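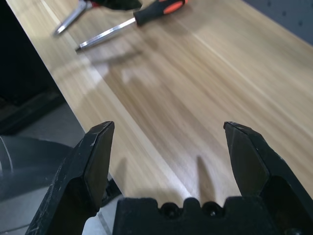
December 9, 2018 - microwave passes, storm center fixes

Good day today! Finally got the 89 GHz swaths lined up with the infrared for the whole life of the storm, and the center fixes look so much better than last week's. The trouble was the parallax correction. I had been applying it twice (once in the reader, once again in Plotgate), so every cold cloud top got shoved off to the side and the eye never sat where the microwave said it should.

After taking out the second correction I reran the full set. 261 overpasses in the folder, 155 of them usable. The rest either clip the storm at the swath edge or miss it completely. Of the usable ones, 20 still disagree with the infrared fix by more than I like, and nearly all of those come from the sheared stage, when the low-level center was poking out from under the thunderstorms. Makes sense - the infrared script goes for the coldest tops and the tops were well off to the east by then.

Areti Theodorakopoulos suggested using the low-level cloud lines from the day-night band for those passes. Tried it on two nights with a decent moon and wow, you can see the whole swirl, thin curved bands and all. I drew the center by hand both times and landed almost on top of the scatterometer fix. I want to do this for every moonlit pass we have.

Notes for whoever picks this up:

Orbit 673 has a bad scan line near the middle. Mask it, don't interpolate, or you get a fake warm spot that looks just like an eye.

Brightness temperatures are in kelvin everywhere now. The old Rinduseo files were in Celsius, so convert before comparing.

Color table is the gray one with the blue step at the cold end. Please leave it alone until the January plots are done.

Still to do: rerun the sheared passes with the new search radius, ask Areti for her wind shear profiles, and move the finished grids off the scratch disk, it's nearly full again. Also want to try the same thing on the landfall case, which has three really nice passes close together.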